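Chapter 4
Teaching a Cat to Work for a Living

In this chapter
Why "cats can't be trained" is mostly a statement about people
Choosing a reward the cat agrees is a reward
Markers and timing
The mat: a first behavior
Reaching, grasping and batting

Every September the shelter in Trundby fills up with young cats, and every September somebody adopts one, takes it home, and discovers by the end of the month that it has trained them. The cat sits by the cupboard at 5:30 in the morning and makes a noise like a hinge. The person gets up. The person puts food in a bowl. The cat has delivered a cue, obtained a behavior and ended the session on a success, all without reading a textbook.

You will need to read the textbook. Sorry.

The cat in the case above was called Mussa, and she will be with us for most of this chapter. She was a gray shorthair, two years old when her file begins, and she belonged to Gemma Barbieri, who at the time was trying to finish a degree and sleep past dawn. Barbieri kept a notebook. It runs to 331 entries, many of them rude, and it is the best record we have of an ordinary cat being taught ordinary things by an ordinary tired person. Extracts appear in the margins and are printed as she wrote them, apart from one word that we replaced throughout.

4.1 What the cat already knows

You met operant conditioning in Chapter 2. A behavior that pays gets repeated, and a behavior that stops paying fades, usually after one last loud burst that convinces the owner to give in. Dogs obey this law cheerfully. Cats obey it too, but with an expression that makes you doubt the science.

The difference students notice first is in the wages. Many dogs will work for praise, a ball, or the general pleasure of being included. A cat tends to treat praise as background noise. This has given cats a reputation for being stubborn when they are simply unpaid.

Before you teach anything, then, find out what your cat considers payment. Offer small amounts of several foods in separate sessions and write down how fast the cat goes for each one. Mussa walked past a commercial treat, sniffed at boiled chicken, and climbed Barbieri's leg for plain tuna. Her notebook for that day says only "tuna, obviously," followed by a note about trousers.

Keep the pieces tiny. A lentil is about right. A cat that has eaten a spoonful of tuna has finished its shift.

4.2 Marking the moment

The food can't arrive at the instant the cat does the right thing, and by the time you've found it in your pocket the cat has done four other things, one of them to the curtain. A marker covers the gap. It is a short, distinct signal that means "that, just then, has earned you something." Most trainers use a clicker. If the click startles the cat, wrap the clicker in a sock or use a ballpoint pen.

Charge the marker first. Click, feed, wait, click, feed. Don't ask for anything. When the cat hears the click and looks at your hand, the sound means something and you can stop.

Trainers get into trouble by clicking late. Practice without the cat: have a friend bounce a ball and click each time it hits the floor. You will be bad at this. It's better that the ball should know than the cat.

4.3 A place to stand

Our first behavior is going to a mat. It looks like nothing, and it is the most useful thing a house cat can learn, for reasons that become clear the first time you carry a hot pan across the kitchen.

Put the mat down and wait. Click any interest: a look, a step, a paw on the edge. Feed on the mat. Once the cat is walking to it on purpose, hold out for two paws, then for all four. Keep each session under 2 minutes and stop while the cat still wants more. Barbieri ran one for 11 minutes in her first week. Mussa spent the last part of it under the sofa, and the entry is mostly the word we replaced.

Move the mat only after the behavior is solid. When you do, expect to lose ground. To a cat, the mat by the window and the mat by the fridge are separate jobs.

4.4 Reaching, grasping and batting

A cat's forelimb is a fine piece of equipment and its owner is always looking for work. Left without any, it will take on contracts of its own, chiefly at the edges of tables. Section 4.5 turns this habit into a paw target.

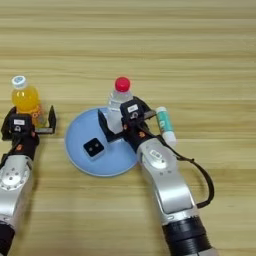 Figure 4.1 Two robotic arms over a wooden tabletop. The gripper on the left is open beside an upright bottle of orange juice.

A cat usually begins with a soft tap, claws in, and then a pause. The tap is a question. If the object rolls, rattles or makes a person shout, the cat has its answer and the second tap will be firmer. Notice that the shouting counts as pay. Barbieri lost a Trokow mug this way and then a Netberg vase, and it was only after the vase that she went back through her notes and saw who had been clicking whom.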